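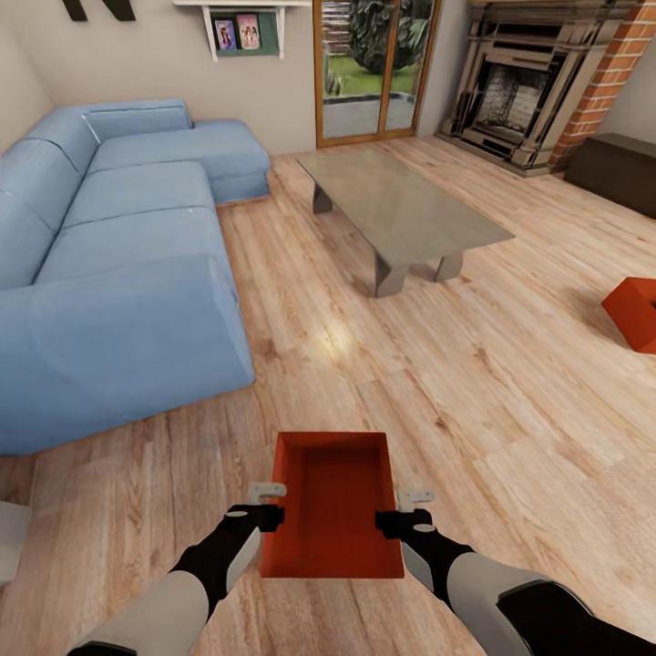
4. Setting up the Fisimine room humidifier

Read section 3 first if you have not filled the tank before. The quick card in the carton skips the rinse, and the rinse matters more than anything else on the card.

4.1 Choosing a spot

The sales sheet says one unit handles "any living room." Treat that with suspicion. A room with a closed door will hold moisture. A room that opens onto a stairwell mostly won't, whatever the dial is set to.

1. Pick a level surface at least 16 inches off the floor. Mist that lands on floorboards leaves marks, and on some finishes the marks stay.
2. Keep the outlet 14 inches or more from walls, curtains and upholstery.
3. Point the nozzle toward the middle of the room.

CAUTION: Do not run the unit on carpet. The air intake is underneath.

4.2 First fill

1. Lift the tank straight up and turn it over. Unscrew the cap.
2. Rinse twice with cool water. A plastic smell on the first day is common.
3. Fill to the line. Going past the line does not buy you extra hours - it drips.
4. Tighten the cap by hand and seat the tank until it clicks.

Note: Tap water in Gidville is hard, and white dust on dark furniture is the usual result. The Mokoena cartridge is sold as a cure. In our trials it cut the dust for a few weeks and then did very little. Distilled water did better.

4.3 Setting the level

1. Plug in the unit and press POWER.
2. Press LEVEL until the display reads 4.
3. Leave it for 90 minutes with the door shut.
4. Check the room with a separate gauge. The built-in sensor sits right beside the mist and reads high.
5. If the windows fog, go down one level and wait again.

"Auto" mode relies on that same sensor, so it tends to shut off early. Use it if you like the quiet. We would not trust it overnight in February.

CAUTION: Never add oils, scents or vinegar to a running unit. Bottles labeled "humidifier safe" are no exception. Oil cracks the tank seal, and Tevgate will not replace a cracked seal under warranty.

4.4 If no mist appears

Check the click in 4.2, step 4, before you do anything else. Then empty the base, wipe the disc with a soft cloth and refill. Tapping the unit does not help.

Section revised 12/29/22, Wenjie Luo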